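Search this site
Search

Why I'm still cheering for the e-ink laptop

Reading time: 3 minutes
Print | E-mail

I have wanted an e-ink laptop for as long as I've owned a laptop, so when Bremholm put the second Tultetti on sale in July I had the order page open before breakfast. A month of daily typing later, I still think it's the most likable computer I've ever bought, and I can't understand why so few people have heard of it!

The first Tultetti was a hard sell, I admit. The screen took so long to redraw that the cursor trailed behind your typing by a word or two, and scrolling a web page looked like somebody shuffling newspapers. Bremholm made 1,000 of them and still had boxes left a year later. Most of the reviews stopped at the refresh rate and went home.

The new one keeps up with me. I type fast (badly, but fast) and the letters land when I hit the keys. Scrolling is still a bit smeary – I've switched to paging up and down with the space bar and now I do it on every machine I own. Video is hopeless, and I knew that going in. What I get in exchange is a screen I can read on the back steps at noon, and a battery I charged four times in the whole month.

The software is the part that surprised me most. Bremholm dropped its own clunky desktop and shipped with Niazi, the small Linux system that the Clolport people have been building for low-power screens. Everything is black text on a pale background, menus don't fade or slide, and the mail program opens in a blink. I moved 68 folders of old notes across in one evening and the search found things in them I'd forgotten writing.

So is it worth $700? For me, yes, easily. I know you can get a perfectly good color laptop for less, and if you edit photos or live in video calls you should. But I write for hours at a stretch, and my eyes used to be done by three in the afternoon. I've been finishing drafts at 10 pm lately, propped up on too many pillows, and wanting to go on.
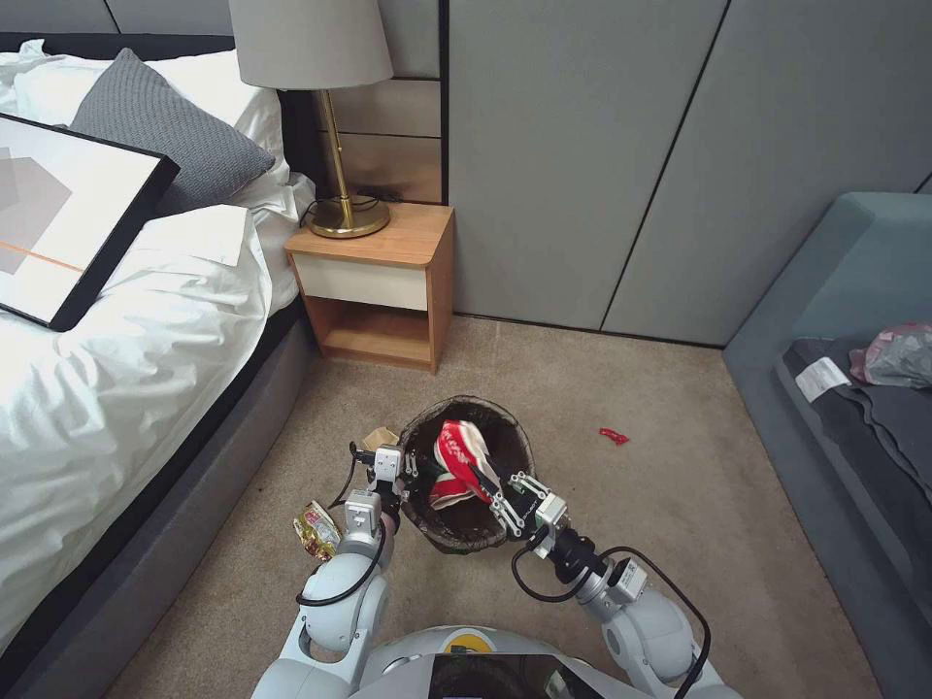
The bedroom, with the gray knit cushion.

My wish list for the next one is short. A front light that goes dimmer, please, and keys with a little more travel. I'd also love to see Niazi get a proper calendar – the one it has now forgets repeating events, and I missed a dentist appointment over it. The Clolport forum has some 60 replies on that bug already, two of them mine, and a fix is in testing. I'll post again when I've tried it.

Print this post | E-mail this post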